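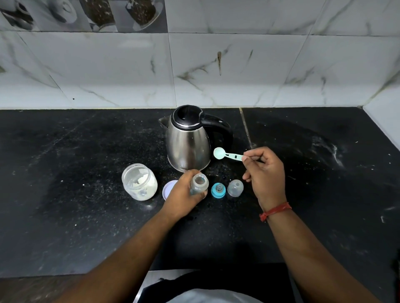

Blog > Prints and paper > Cataloguing notes

Describing the Gauthier prints, part two

Print this page | E-mail this page

Posted Apr 2, 2026

The first part dealt with the biographical note for Manon Gauthier. It still needs a correction. I gave her training as etching and lithography. Darlene Després, who shared the Luken studio with her, has written to say that Gauthier never took the lithography course. She paid the fee and withdrew before the stones were grained. The sentence now reads "trained in etching", and the enrolment receipt is cited in a footnote with the withdrawal noted beside it.

The remaining work is the prints themselves. The box holds 12 sheets, all intaglio, most of them signed in pencil at lower right. Six carry an edition fraction. The rest are marked "é.a." or not marked at all, and I have entered the unmarked ones as "proof, state undetermined". Harvey Landry would prefer "trial proof" for these. I don't think the evidence supports it, as a trial proof implies a later state and for two of the plates I have found only the one.

Measurements are in millimetres, height before width, plate mark first and sheet second. Where the plate mark is out of square I give the left edge and the bottom edge. Gauthier filed her bevels by hand and the corners vary quite a bit, so two impressions from the same plate can differ by a millimetre depending on how the damp paper dried. I don't treat a difference of that size as evidence of a second plate.

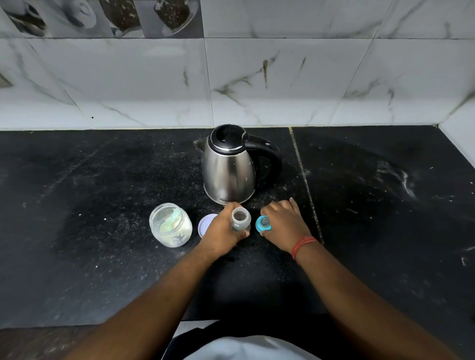
Process is the field that takes the longest. Under a loupe, aquatint shows an irregular network of white around the resin grains, and a halftone screen shows a regular one. Photogravure can sit close to the first and be mistaken for it, particularly in the dark passages. The Ramanauskas portfolio was entered as aquatint in the old card file and at least one sheet is plainly photogravure. Viewing distance hides all of this. Across the top of the kitchen backsplash runs a row of decorative tiles printed with greyscale coffee cups and saucers, one of them seen from above, and from the counter the tone reads as continuous. I would enter them as "printed tile, greyscale" and leave the method blank, as I would for any object I had not had under magnification. The same rule now applies to the Gauthier sheets. If I have only seen a scan, the process field says "intaglio" and stops there.

Scans are made at 300 dpi for the record and at 3000 for a small detail from one corner and one mid-tone area. The higher setting is slow and the files are unwieldy, but it separates grain from screen reliably enough that I can check an attribution without getting the sheet out again. Save as uncompressed TIFF. I lost a batch to an overly helpful export setting and had to repeat the details.

Paper is less trouble. Most of the sheets are a heavy cream wove with no watermark. One has a partial mark near the deckle that may be the last three letters of a mill name. Ansel Marchetti read it in raking light as "ine" and suggested Galine, a paper the studio is known to have bought. I have recorded the letters and put the suggestion in the notes field with his initials. The main field gets only what can be read.
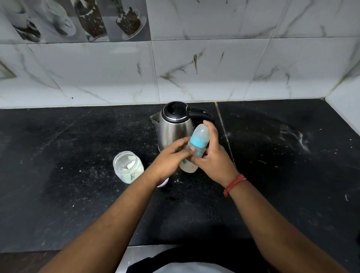
Feeding bottle with turquoise collar, held in front of the kettle.

Titles. Gauthier titled in French, inconsistently, and sometimes gave the same plate a second title when it was exhibited. I take the inscribed title as the main one, keep her accents and capitals as written, and put the exhibited title in the variant field. Where there is no inscription I use a supplied title in square brackets and keep it plain: [Grain elevator, evening] and so on. The Vudidley exhibition list uses English titles throughout. They were supplied by the gallery and go in as variants with the list cited.

One problem is open. Sheet 6 has a signature that slopes the wrong way and is in a softer pencil than the others. The image is certainly from her plate. Mackenzie Charbonneau thinks it was printed after Gauthier left the studio and signed by someone else – possibly with permission, there being some correspondence about a restrike. I have the letters on request and expect them in May. Until then the entry reads "signature not verified", and the print is dated by plate only.

Part three will cover the copper plates, two of which have been cancelled with a single diagonal score, and the question of whether the steel-faced one should be described from the front or from the printed impression.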